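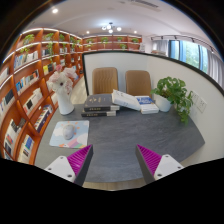

Desk surface and mouse pad, dark grey top.

Re: Static marks and streaking on dark desk tops

tullden_pete
Member, 348 posts
25 March 2025

Looking for advice on cleaning a dark grey top with a streaked, stone-like pattern. I bought it second hand and have no paperwork. It has a satin finish, and under a low lamp I get a greasy bloom where my forearms rest. Washing-up liquid in warm water shifts it for a day or so, then it returns. I have also tried Flullora surface spray, which left it worse.

Is the residue coming from me or from the cleaner?

barrett_r_o
Moderator

Both, most likely. Skin oil is the base layer. Sprays sold as "shine" products leave a film on top of it and the two smear together. Strip it once, then stop using the spray.

One part white vinegar to 20 parts water, well wrung cloth, then a second pass with plain water. Dry straight away. Test a hidden patch first.

Barrett Ruiz-Ortega

cmendes69

I would not put vinegar on it until he knows what it is. If it is real stone with any lime in it, acid will etch the surface and the dull patch is permanent. Plenty of "stone effect" tops are printed, but some are not. Check the underside and the edge.

tullden_pete

Underside is plain brown board. The pattern stops at the edge strip, so I take it to be printed.

barrett_r_o
Moderator

Then dilute vinegar is fine. I have used it on a Lozano top for years with no change in finish.

cmendes69

Fine on the face, less so at the joints. Edge strips are glued, and repeated wetting lifts them. A top I looked after in October had 2 corners swell for exactly this reason – the owner was wiping it down twice a day with a dripping cloth.

Isopropyl alcohol on a microfibre cloth does the same job and leaves far less water behind.

Clementina Mendes

barrett_r_o
Moderator

Alcohol can dull some lacquers. I did say well wrung.

prirkia_fan

Whichever you use, wash the cloth without fabric softener. Softener coats the fibres and you end up wiping it onto the desk. Same for the mouse pad: mild soap, rinse, dry flat. Pastel ones show grime at the wrist edge first.

tullden_pete

I had been using softener. Washed four cloths without it and did half the desk with alcohol, half with vinegar. No visible difference between the halves after nearly 20 hours. Bloom has not come back on either so far.

cmendes69

Give it a fortnight before you decide. And keep the alcohol off the edge strip glue as well, to be fair to Barrett.

barrett_r_o
Moderator

Agreed on that much. Leaving the thread open for the fortnight result.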